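How a Shoe Rack Works

A shoe rack is a small set of shelves for footwear. Many racks have two or three shelves, called tiers. The shelves are stacked one above another so that several pairs can be stored in the floor space of one.

Many shelves are made of slats. A slat is a thin, narrow strip. The gaps between slats let air move under the shoes. Feet give off moisture during the day, and some of it stays in the lining. Moving air carries it away.

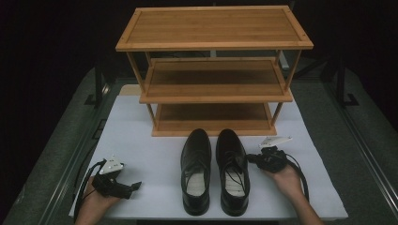 Bamboo is a common material for racks. It looks like wood, but the plant is a grass. Its stem is hollow, so makers cut it into strips and glue the strips together. The Skostow rack can hold up to 30 pounds.

The legs carry the load. Each shelf passes its weight to the corners, where fasteners join it to the legs. The legs pass the weight to the floor. If a fastener is loose, the rack leans.

To load a rack:
Wipe the soles.
Put heavy boots on the bottom tier. This keeps the rack from tipping.
Set each pair side by side, toes pointing the same way.
Leave a finger's width between pairs.

Leather shoes should dry at room temperature before they are put away. A heater dries leather too fast and can make it crack.

Words to know
Tier: one level in a stack.
Insole: the layer inside a shoe, under the foot.
Vamp: the upper front part of a shoe.

Written by Aminu Effiong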